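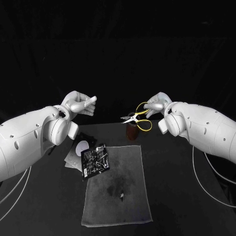 Scissors were the one thing Dindo Galang had asked to have left off the list, because they have holes in them, they change shape while you're holding them, and every gripper he had ever tried on them had made him look bad in front of visitors.

News > Workshop > Hands and Grippers

Stuncombe hand trials finish first round, and the fingers are ahead

The scissors stayed on the list. The first round of hand trials at the Himach workshop in Stuncombe wrapped up this week, and after 3937 recorded grasps there is finally something to report beyond "it's going well, come and see."

The trials started in January with a pretty simple plan. Take the same pair of white arms, leave the table and the lighting alone, and swap what goes on the ends. First up were the two-finger grippers that Himach has used on its benches for years. After those came the Mosoti hand, a five-finger humanoid design, mounted on both sides. Each setup worked through a list of 36 everyday objects and short jobs, from moving a cup to picking up a card to holding a pair of scissors by the loops.

And the Mosoti hands did really well! On anything with a handle, a loop or a funny outline they beat the two-finger grippers clearly. Scissors were the biggest gap of all. The old grippers could pinch a pair shut and carry it across the table, but they had no good way to hold it by one loop. With the Mosoti hand the thumb and fingers close on a single loop, and the pair can be held up open with the blades pointing across at the other hand. The team had set aside a whole afternoon for that job and was on to the next one before the coffee was ready.

Flat things went the other way. Cards lying on a dark table are still miserable work for a humanoid hand, and a stack of them is worse, since the fingertips are rounded and like to slide over the top edge. The two-finger grippers, with their thin straight tips, won that part of the list easily. Cloth came out close to even. The Mosoti hand gets a better hold on a towel once it has it, but takes longer to get there.

Two arms also means two hands to keep out of each other's way, and that took up more of the first weeks than anyone had planned for. The five-finger hands are bulkier than the grippers, and the first controller settings let them come in too close together over the middle of the table. The fix was dull but it worked: a wider gap between the hands at the start of every job, and a slower approach for whichever one moves second. Grasp times went up a little and knocks between the hands pretty much stopped.

The controller itself got its own small contest. Half of the five-finger runs used the software that ships with the Mosoti hand, and the other half used a Jostemex unit that lets an operator set the force on each finger separately. For big solid objects there was hardly any difference. For light ones, the Jostemex runs had fewer drops, and operators liked being able to ease off the thumb without touching the rest. It is slower to set up, though. A new operator needed some 20 minutes to get comfortable with it, and the menus could use a good tidy. A second person checking the settings before a run helped a lot and is now part of the routine.

Then there's the camera. The view from the head takes in both hands and the stretch of table between them, and it turned out to be the best single angle for most of the list. Where it struggles is when a hand comes in above an object and hides the part it is about to grab. Small upright containers placed at the back of the work area gave the most trouble, so a side camera is going in for round two. Black cloth behind the table is staying. With a plain dark background the white hands stand out nicely, and the tracking software lost them far less often than it did in front of the old shelves.

Wear was better than expected too. The same pair of Mosoti hands went through 108 hours of work without a finger needing replacement. One thumb joint on the left hand picked up a bit of play near the end and was tightened. The cables are more of a nuisance. They run from beneath the arms and along the table, and getting them to lie well clear of the objects is fiddly every time the hands are changed over. Himach is looking at clips along the forearm casing, provided they don't cover the screw holes.

Round two will be all about using tools once they've been picked up. Opening and closing the scissors is the first job on the new list, followed by cutting a strip of paper held by the other hand, which should be great fun to watch and will probably go wrong in lots of interesting ways. The two-finger grippers are not being retired either. One plan is to run a mixed pair, with a gripper on the left for the flat stuff and a five-finger hand on the right for everything else. Several operators are already arguing for that setup, and they may well be right.

The full table of results, object by object, goes up on the workshop board once the last few runs have been checked against the recordings. A handful were logged under the wrong hand and have to be sorted out first. Anyone in Stuncombe who'd like to try steering the hands is welcome to put their name down at the front desk. Beginners start on the cup.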